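Looking after a small desktop arm: tips for the home workshop

Last updated 23/10/2023

Most of the trouble people have with small hobby arms comes from three places: the mounting, the cables and the gripper. The notes below are for a five- or six-joint arm of the printed kind, driven by bus servos and bolted to a bench. Ours is a Kekora kit, but the jobs are much the same on any arm of this size.

Before you start

Switch off at the wall and pull the power lead out of the driver board. Support the forearm with one hand while you do it, as the joints go slack when the power drops and the wrist will come down on the bench.

You will need a set of small hex keys, a soft brush, a dry cotton cloth, a strip of masking tape and a pencil. A head torch helps with the shoulder.

Fixing the base

Two clamps are enough for trying the arm out. For regular use, put bolts through the bench top with wide washers underneath. Tighten them in opposite pairs, a little at a time, and check them again after a week. New timber gives slightly under a washer and the first tightening never holds.

If the bench top is not flat, slip a piece of thin card under the low corner of the base plate before tightening. Pulling the plate down onto a dip will twist it, and a twisted plate makes the shoulder bearing grumble on one side of its turn.

Draw round the plate in pencil once you are happy with it. If the arm has to come off for any reason, it can go back on the line and most of your saved positions will still be good.

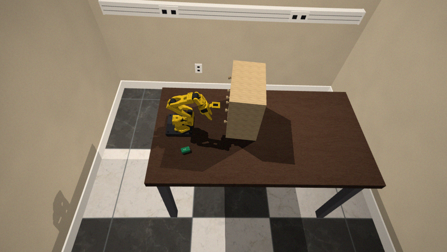 Cables are the next thing to see to, and they are easier to deal with while the arm is switched off and can be moved by hand. Start at the base and follow each lead out to the gripper, looking for shiny patches where it has rubbed. Leave a loop at each joint big enough for the full bend – test it by folding the joint both ways. It is also worth keeping the supply off the bench top. With sockets up on the wall behind the table, as they are here, the lead can drop down at the back and stay clear of the sweep of the elbow. Fix it with a clip where it meets the bench so that a tug on the lead does not reach the board.

Do not use tight cable ties on servo leads. Hook-and-loop tape holds well enough and comes off again when you need to change a motor.

Cleaning the joints

Brush the dust out of the gaps in the shoulder housing every month, more often if you saw or sand in the same room. Work from the top down. Don't use an air line, which drives grit into the gears. Wipe the links with the dry cloth and leave spray polish in the cupboard.

Plastic gears want very little grease. A smear on the teeth is plenty, and anything you can see squeezed out at the edge should be wiped off. We use Prerell light grease, bought in a 300 g tub which will outlast the arm.

Checking for play

Hold the base still and rock each link gently. A slight softness is normal. A click is usually a loose horn screw, so take the cap off and tighten that before blaming the gears. Put a spot of low-strength threadlock on any screw that works loose twice.

The gripper

The pads wear faster than anything else. Ours were last changed in August. Cut new ones from a bicycle inner tube, roughen the back with fine paper and stick them down with contact adhesive. Leave them for 8 hours under a rubber band before use.

If the fingers close off-centre, take the moving one off its shaft and turn it by one tooth. Test on a light block before going back to drawer knobs or anything else that is fixed and can strain the wrist.

Setting the zero again

After any motor change, move the arm by hand to its rest position and save the zero from there. Put masking tape across each joint and pencil a line over it, half on either side, so you can find the same place next time. Run the first few moves at low speed with your hand on the switch.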